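Wandero Room Services — Cleltcombe site
Arm cell safety walk: checklist and comments
Date of walk: Friday, March 13, 2020
Walked by: Thitima Kongkaew (safety), Mesfin Derese (day shift)
Comments added by: Bethel Fikre, Mekdes Alemayehu
Area: furnished rooms, arm clearing and resetting tabletops

Marks used: OK / FIX / WATCH

1. Before power-on

1.1 Stop button within reach of the person on watch: OK
1.2 Stop button tested at start of shift and signed for: OK
1.3 Arm base bolts checked, paint marks lined up: OK
1.4 Cable run clear of the walking route: FIX
Comment (Mesfin): The cover strip lifts at the door end. I have stepped on it twice with a full tray. Tape is not a repair.
1.5 Key switch removed when the cell is left: WATCH
Comment (Thitima): Removed on the day of the walk. The key log has gaps on the late shift.

2. Tabletop and reach area

2.1 Arm can reach every marked spot without passing over a chair: FIX
Comment (Mesfin): Chairs drift. People pull one up to write their notes and leave it there. Floor marks would settle it.
2.2 Plants trimmed or moved where leaves cross the arm's path: WATCH
Comment (Bethel): I asked for the plant to stay on the table. Rooms have plants and we need to know how the arm does with them. Thitima wants a line of sight from the watch position. We agreed that the watch person stands where the gripper can be seen, and moves if the leaves get in the way.
2.3 Cups and bowls checked for chips before the run: OK
2.4 Personal items off the table: FIX
Comment (Thitima): Phones, keys and tablets get put down wherever there is room. The arm does not know a room item from yours. Use the shelf by the door.
2.5 Grip force at the setting on the card: OK
Setting 3. Do not raise it for heavy mugs. Call Mekdes.

3. People

3.1 One named person on watch for the whole run: OK
3.2 Watch person has no other task: FIX
Comment (Mesfin): On paper, yes. In practice the watch person also folds towels, answers the door and fills in the breakage sheet. Before the arm, two of us reset a room together and talked while we did it. Now one of us stands and looks at it. It is easier on the back and harder on the head. Forty minutes is long enough before you stop seeing anything.
Comment (Mekdes): Agreed. Trial of a swap at the half hour, with the breakage sheet done after the run. We will look at it again in June.
3.3 Everyone on shift trained and signed off: WATCH
Comment (Thitima): Tsehay Alemayehu is signed off for watch but not for restart. She has been asked to restart twice. That has to stop until her second session is done.
3.4 Staff know who decides when a run is called off: OK
The person on watch decides. No supervisor approval needed — this was asked again at the walk, so it is written here again.

4. After the run

4.1 Arm parked and power light off before anyone reaches across the table: OK
4.2 Dropped or broken items logged the same day: WATCH
Comment (Bethel): Please log near drops too. A slipped mug that lands upright still goes on the sheet.
4.3 Cycle counter read and written down: OK
Service is due every 1,000 cycles. Counter stood at 73 since the last one.
4.4 Gripper fingers wiped and checked for wear: OK

5. Actions

Cable cover at door end, replace — Mesfin to order from Abdella
Floor marks for chairs — Mesfin
Half-hour swap on watch — Mekdes to put on the rota
Second training session for Tsehay — Thitima to book with Zestulberg
Shelf sign for phones and keys — Bethel

6. Pictures for items 2.2 and 2.4
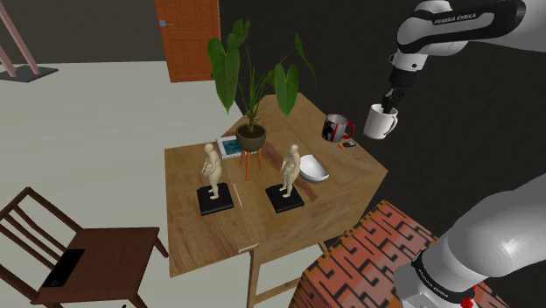
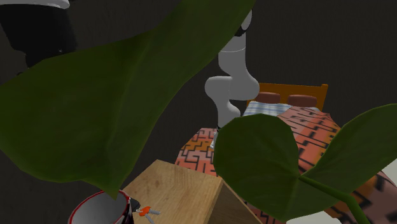

Arm and tabletop, Cleltcombe. Plant leaves and small items near the mugs in both views; the first also shows a mug held in the gripper.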